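Search this forum
Search titles only
Advanced search

Big leaf wallpaper in a small hallway – mistake?

wardvb wrote:
Hello all. We live in Zandstead since October and our hallway is narrow and quite dark. My wife wants a wallpaper with large tropical leaves on every wall. I would prefer it on one wall only and paint for the others. The seller in Castorley told me that a big pattern makes a small space feel bigger. I do not know if I can believe a man who sells wallpaper. The kind we are considering:

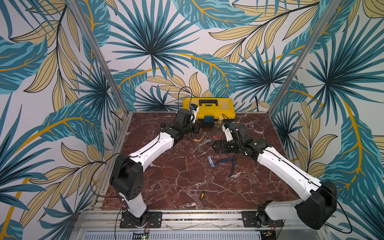 Teal and dark blue palm leaves, light background, on three walls.

The floor will stay as it is, red-brown tiles. Please be critical.
Ward Van Beek

pastepot26 wrote:
All walls, with no hesitation. One wall with leaves and three walls plain looks like you ran out of rolls. I did my own hall this way and I still like it every morning.

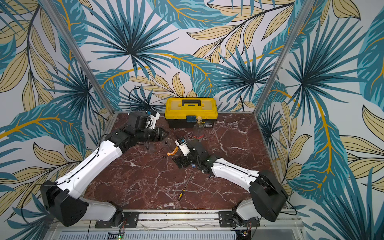 2 min read

I must disagree with pastepot26. A hallway has doors, and each door cuts the leaves in pieces. With large leaves you also lose a lot of paper when you match the pattern – I bought 3 rolls too many and it was still tight at the last corner. Ask for the pattern repeat before you order, and check that all rolls have the same batch number.
– mirela_p

pastepot26 wrote:
Doors are not a problem if you start from the middle of the longest wall. Mirela, did you use Pîrvu paste? I had trouble with it at the seams.

mirela_p wrote:
No, Rurken. The seams are fine. It was the corners, my walls are not straight.

oldplaster wrote:
With a red floor I would look for a paper that has some yellow in it. Teal next to dark red can be a bit cold in the evening.
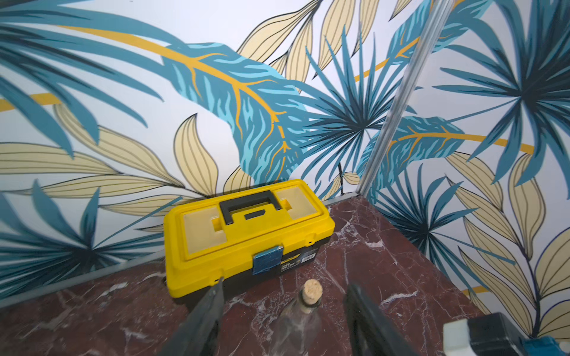 Golden-yellow stems between the leaves, dark maroon marble below.

I would also take a sample home and tape it up for a week. Look at it on a Friday at eight in the evening with the lamp on, as well as at noon. My first choice was lovely in the shop and green like soup at home.

wardvb wrote:
Thank you, this is useful. I did not think about the lamp. The tiles have white lines in them and they are quite busy already, so my fear is that floor and wall will fight.
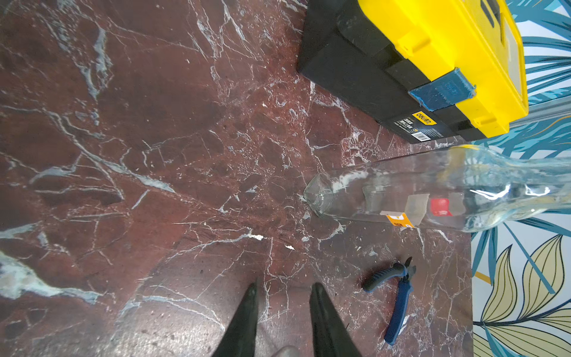

If they do, a plain runner would perhaps help, but my wife says a runner in a hallway is only for people who like to fall. We will order a sample first and I will ask about the repeat. I still vote for one wall. She votes for all of them.

mirela_p wrote:
Then measure the doors before you vote again.

Posts: 26 | Views: 1,471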